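The Fimine Room: Bedside Corner

Gallery 10 of the Osovham house pages
Updated August 1, 2024

Welcome back to the house pages, and thank you to everyone who wrote after the last gallery to ask when we would get to the bedrooms. We are working our way along the upstairs hall one room at a time, and the Fimine room comes first, partly for its floor (which we are very fond of) and partly because it is the room people ask for by name when they have stayed before. We thought we would start with the corner by the bed, where you put down your book and your glasses at the end of the day.

The round table by the headboard, with the telephone toward the back.

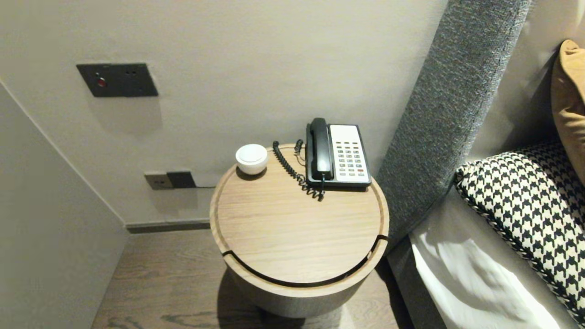
A bit more of the tabletop, and the lower shelf where the remotes live.

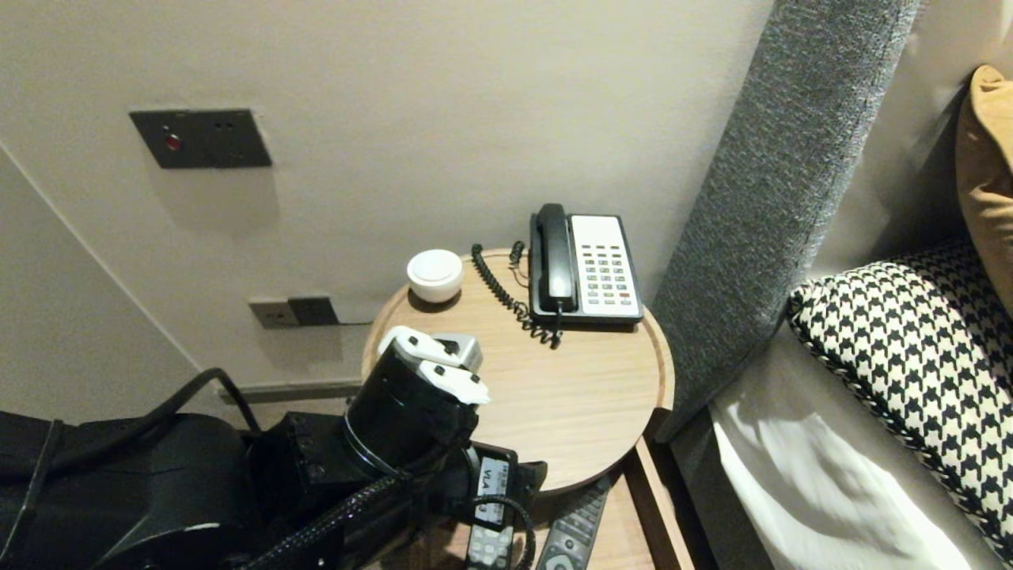
Down at floor level, with the sockets, the skirting board and the oak-toned boards. 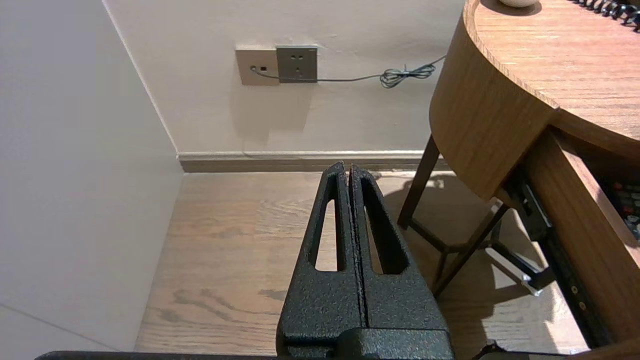
The bedside corner of the Fimine room. The telephone is in the first and second pictures, the wooden floor in the third.

A few notes to go with them, as we always get letters.

The table
We went back and forth about this table for most of February. The old one was square and much too big, and anyone getting out of bed in the dark found the corner of it with a hip or a knee. A round one seemed the kind thing to do. It came to us through Fang, the furniture shop down on the Valley road, and we carried it home in the back of the car wrapped in two quilts, with the windows down because it still smelled of the workshop. The pale wood has a lovely straight grain, and the little raised rim around the top is a blessing if you are the sort of person who reaches for a pencil half asleep. Please do use a coaster! There is a stack of them in the drawer of the writing desk.

The shelf below is where we ask people to leave the remotes, the gray-and-white one and the dark gray one. They used to live on the bed, and then they used to live in the bed, and twice one of them went off in the laundry. If you are not sure which does what, there is a card about it inside the closet door, and the front desk is always happy to come up and show you.

The telephone
Yes, it has a cord, and yes, it works. We talked about taking the room phones out when we painted, and then we asked our regulars and the answer was a very firm no. Cell phone signal in the Valley comes and goes with the weather, and people like being able to pick up a proper handset and ask for another pillow. Dial 59 for the front desk at any hour, or 838 for the kitchen if you would like breakfast brought up and it is not yet nine. The coiled cord has a mind of its own and we straighten it whenever the room is turned over, and by the next afternoon it has curled itself up again behind the phone.

The wall
We painted the walls ourselves over one long wet week, and we must have brought home a dozen little sample pots before we settled. The color we wanted was something soft that would not turn yellow under the lamps, and would sit nicely with the gray of the headboard. In the morning it looks warmer than it does in the evening, which makes it rather hard to describe over the phone to people who want to know what it is called. (It is a mix. We wrote the recipe on the lid of the can, and the lid is in the shed.)

The skirting is a brownish gray with a thin lighter lip along the top. We had first thought of white, to match the hall, and were talked out of it by everybody who has ever pushed a vacuum cleaner around a bedroom.

The sockets
There are plates low on the wall beside the table, a champagne-colored one and a darker one next to it. The darker one is the outlet, and that is the one to use for your charger. The gray cable in the lighter plate belongs to the room, so please leave it plugged in, even if you need the space behind the table for something of your own. We know it is a bit of a tangle down there. A cable clip or two is on the list, along with a longer list of other small things that never seem to get any shorter.

The floor
We saved our favorite for last. There had been carpet in this room for as long as anyone could remember, and when it came up we had a good look at what was under it and decided the room deserved better. The new floor has knots and dark streaks in it, and we asked for those on purpose, even though the sample we were first shown was very smooth and even. It seemed a pity to have wood and not be able to tell. Slippers are kept in the basket by the door for anyone who feels the cold in their feet, and there is a rug on the other side of the bed.

Cleaning it is easy. We use a soft broom and then a cloth that has been wrung out well, and we lift the table and do not drag it. If you move the furniture during your stay, all we ask is that you lift it too.

If you are thinking of doing something similar at home
A few people have asked what the corner cost us. The table was the only real purchase, and the rest was paint, patience and over 100 trips up and down the stairs. We would say to measure from the mattress to the floor before you go shopping. A bedside table that is a hand too low will annoy you every single night, and one that is too high will get its lamp knocked over. Take the tape measure with you to the shop, and sit on a chair beside the table if they will let you. At Fang they were very nice about it.

Next in the house pages: the window side of the Fimine room, with the writing desk and the long curtains, and after that the bathroom across the hall.

Back to all galleries
Staying at Osovham
Write to us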